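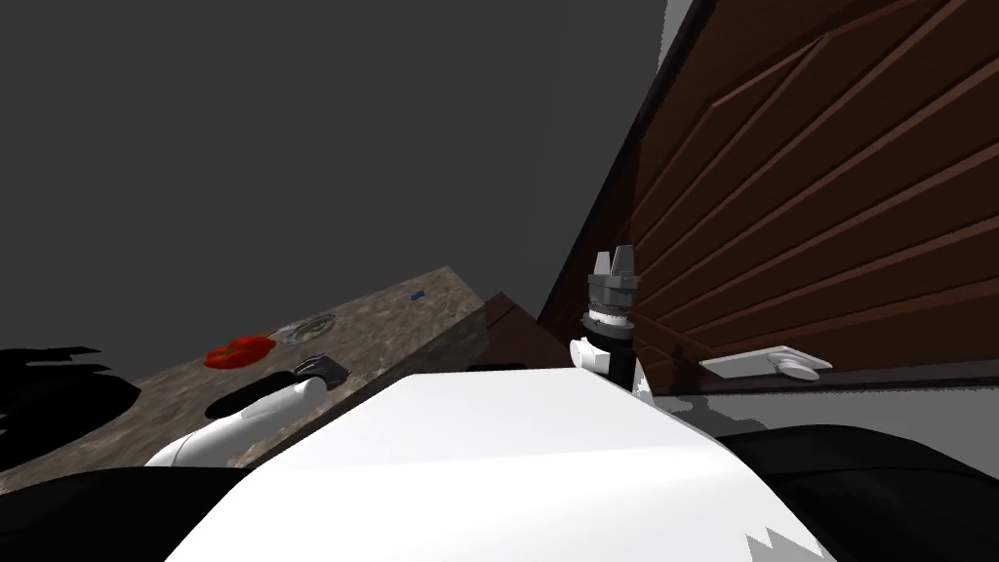 Worktop overhang is measured from the face of the cabinet door to the outermost point of the worktop, and most of the queries we receive about Kerudero tops come down to this dimension. The answers below apply to straight runs and to islands. Where we refer to the counter edge, we mean the outer limit of the top surface, which in the picture is the line just beneath the small black gripper on the left. Wall-side edges are covered separately under scribing.

Filed under: Worktops / Fitting and care / FAQ

How much overhang can I have without brackets?
Up to 200 mm on an island, provided the top is fixed to the cabinets along its full length. Beyond that, fit steel brackets at the spacing given on your cutting plan. A breakfast bar always needs brackets, whatever the overhang.

My walls are not straight. Who cuts the back edge?
The fitter does this on site. Tops are supplied with spare depth at the back for scribing. Seal the cut edge with two coats before the top goes in. An unsealed back edge is not covered by the guarantee.

How long must the top stay in the room before fitting?
At least 3 days, lying flat on battens, with the wrapping opened at both ends. Keep the heating at its normal setting. Tops stored upright against a wall may bow, and a bowed top should not be pulled flat with screws.

Which joint is used at corners?
A masons' mitre is standard. Butt joints with a metal strip can be ordered, but Amos Ostrowski in the cutting shop needs to know before the plan is signed off. Joints should not fall above a dishwasher or within the cut-out for a sink.

Can I cut the hob opening myself?
Yes. Use the template supplied with the hob, not the outline on our plan. Drill the corners first so that they are rounded, as square internal corners crack. Seal the sawn edge and apply the foil tape.

Which oil do you recommend?
Bredula clear for solid timber. Laminate tops need no oil and it leaves a film that is hard to remove. Apply thin coats, wait six hours between them and wipe off any excess.

There is a gap between the top and the upstand. Is this a fault?
A gap of up to 3 mm is within tolerance and should be filled with flexible sealant. Timber tops move with the seasons, and a gap measured in July may be wider by winter. Send larger gaps to Gizella Simon with a photograph showing a ruler.

What does a replacement sample cost?
The first three are free. After that there is a charge, refunded against an order.

How do I report damage on delivery?
Write it on the driver's sheet before signing. Then email the order number to Réka Virág in aftercare, and keep all the packaging until the claim is closed.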